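Ticket: gripper stops mid-pick during open day demo
Queue: Demo cell support
Opened by: Ese Abubakar
Assigned to: Obinna Ojo
Priority: High (visitors on site)
Status: Resolved, one item carried over

09:40 Ese Abubakar
Demo cell at the Moltura open day stops partway through the pick. Arm goes to the pre-grasp pose, fingers start to close, then the controller drops to hold with "grip timeout, code 19". No contact with the item. Happens on the fruit pick only. The bag pick ran clean twice before doors opened. First group of visitors is due at 11. Arm is in hold now and the cell is clear of people.

09:52 Obinna Ojo
Please send:
- controller log from power-up to the first stop
- gripper firmware version
- which task file is loaded
- whether the cell was moved since the last good run
Do not raise the force limit to get past the stop.

10:05 Ese Abubakar
Log attached. Firmware is the same one we ran in July. Task file is demo_fruit, saved by Aminu during setup. Cell was moved. It was rolled from the lab to the front hall last night and plugged into the hall supply. Carter reconnected the wrist cable.

10:14 Obinna Ojo
Log shows the close command sent and the finger position changing, but slower than commanded. Timeout trips at 960 ms. At the lab speed setting the full close finishes well inside that. Check the speed override on the pendant first. It is stored per task and a setup save will keep whatever value was on the slider.

10:21 Carter Dufour
Override was at 40 percent. Aminu had it down for teaching the new poses and saved with it. Set to 100, saved, reloaded. Ran the fruit pick with nobody at the barrier. First run completed. Second run stopped with code 19 again, same place.

10:26 Obinna Ojo
So the override was part of it. Send the second log. Also look at the wrist connector. The collar has to turn until it clicks. If it is only pushed on, it holds until the wrist rotates past 90 degrees, and demo_fruit rotates further than the bag task does.

10:33 Carter Dufour
Collar was not clicked. Reseated it and put the strain relief clip back on. The clip was in the cable tray.

10:34 Carter Dufour
Second log attached. There are 3 dropped packets on the gripper channel right before the stop.

10:41 Obinna Ojo
That fits the connector. Run the fruit task ten times with the barrier closed, then let me know before you open it. Keep the wrist camera recording on for all of them so we have something to compare against if it comes back.

10:58 Ese Abubakar
Ten runs, ten completed. No code 19. No dropped packets in the log. Opening the barrier for the first group.

11:50 Aminu Shehu
First group done. No stops. One visitor asked why the arm waits before it lifts. That is the settle delay in the task file and I left it alone. Separately, the wrist view on the hall screen runs behind the arm by enough that people notice. It was not like that in the lab.

12:06 Obinna Ojo
The delay on the screen has nothing to do with the gripper fault. The hall screen takes the stream over the guest network. Move it to the wired port behind the Tremach display if there is one free. If not, leave it until the end of the day. Do not restart the camera service between groups, it takes the cell out of ready.

12:15 Aminu Shehu
No free port. Leaving it.

15:30 Ese Abubakar
Last group is out. Afternoon ran without a stop. Suleiman Ibrahim signed the cell back in and wants the cause written up before it is rolled back to the lab.

15:48 Obinna Ojo
Cause: wrist connector not locked after the move, giving packet loss on the gripper channel during wrist rotation. Contributing: speed override saved at 40 percent in demo_fruit, which alone was enough to trip the 960 ms limit.
Fix: connector reseated and clipped, override reset and saved.
Changes to the move checklist: turn collar to click, fit clip, read the override after loading each task, run each task once at full wrist rotation before visitors come in.
Carried over: screen delay in the front hall, assigned to Aminu. Wrist view from the fruit task is attached to this ticket. Closing the gripper fault. 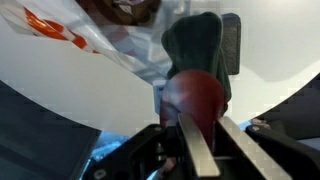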